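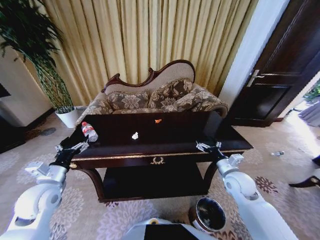 INTERIORS / CARE AND UPKEEP

The Hard Life of a Glossy Table

A dark polished coffee table is the most heavily used surface in a formal sitting room and the least forgiving. Light falls across the far edge of the top and picks out every smear. Bottles, bits of paper and scraps collect there by Saturday evening.

Hefin Pugh has refinished furniture in Skernberg for 21 years less than his shop has existed, and his bench ledger stands at 2,433 entries. Tables account for 821 of them. Most came in with damage to the top — rings, fine scratches, dulled patches — while the legs and lower shelf needed only dusting. 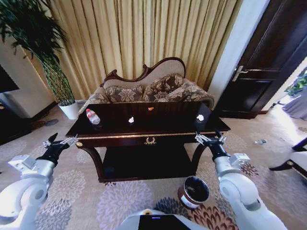 Pugh's routine has two stages, clearing and wiping, and he keeps them separate. Grit dragged under a cloth does more harm than the cloth does good. Lift crumpled paper straight up and drop it in an open bin stood on the carpet by a front leg. A bottle lying on its side goes next, cap checked. Then wipe with the grain, using a barely damp cotton cloth, and dry at once.

Gold trim and a wreath emblem on the apron get a dry brush only. Polish left in the relief hardens and turns gray. Pugh waxes his own table at home every 4 months, thinly, and buffs it after 2 hours.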